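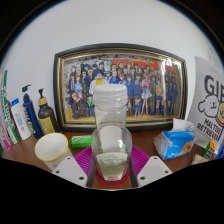
The jar from the desk, and what we do with it next

by Bergþóra Hjaltested

In August I promised to write for the newsletter about small storage, and several readers have asked when it will come. So now I keep my promise. My subject is the clear plastic jar with a white screw lid, the kind many of us have standing on a desk or a shelf with a little bit of something left in the bottom.

I moved to Tamden with two suitcases, and for a long time my desk was also my bathroom shelf, my dressing table and my place for letters. Many members of our Flirkeck household circle live in one room and will know this situation. The pump bottles stand on the left, the jar stands where the hand can reach it, and behind everything leans the framed poster which was never hung on the wall. I have the habit of putting a round coaster under any container that I open often. It protects the wood, and it also tells me where the thing should go back.

At our last evening we spoke about when a jar is "almost finished." Some members put it away when one finger of contents is left, and then buy the next one. In this way two or three jars stand on the same desk, all of them nearly empty. I did the same for years. Now I have a rule that the old jar must stand in front of the new one, and the new one stays closed in the drawer until the old one is washed. It is a simple rule, but it took me one whole winter to learn it.

Before washing, please read the label and, if it matters to you, copy the name into a notebook. Small green letters on white paper do not survive warm water. I lost the name of a very good product from Lencho like this, and the shop could not help me when I only remembered the color of the lid.

For the label itself, my method is the following. Fill the jar with warm water from the tap, not boiling, and close the lid. Let it stand for half an hour. The paper then comes off from one corner if you pull slowly. What stays behind is the glue, and for this I use cooking oil on a piece of old cotton, then normal dish soap. One member recommended the Evex paste from the hardware store. I tried it, it works well, but the smell stayed in my kitchen until the next morning.

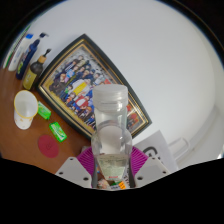

The wide screw cap and round shoulder, with the framed group picture leaning behind.

The shoulder is the difficult part. Powder and small grains like to stay under it, and a sponge does not reach there. I put in a spoon of uncooked rice with a little water and soap, close the cap, and shake for one minute. Then I rinse two times and leave the jar upside down on a towel overnight. The cap should dry separately. Inside the ribbed rim there is often some water which you do not see, and if you close the jar too early it will smell.

A word about what to keep in it afterwards. I do not put food in a jar which had a cosmetic or cleaning product before, even if it looks perfectly clean. Buttons, hair ties, paper clips, coins and cotton swabs are all good. My neighbor keeps her sewing pins in one, and because the wall is clear she sees at once how many are left. If the jar had bath salt, it can have bath salt again.

Also I was asked about the mat. Yes, a ridged silicone mat is good under bottles on a wooden desk, and a strong color such as pink makes it easy to notice when something has leaked. Lift it once a week and wipe below. Crumbs and dust collect there more than one would believe.

About framed pictures standing behind bottles we did not agree. I think it is fine to lean a big frame against the wall, if there is nothing wet directly in front of it. Others say that it must be hung or it will slide one day. If yours is leaning, a thin strip of rubber under the lower edge helps much, and you can cut this strip from an old bicycle tube.

For the swap table next month, please bring jars with their own lids already screwed on. Last time we had a full box of lids without jars, and we spent half of the evening trying which one fits where. Labels should be off, but a little glue is no problem, I will have oil and cotton with me. The table is on the ground floor, to the left of the stairs, and opens at 6 p.m. Tea is ready from half past six.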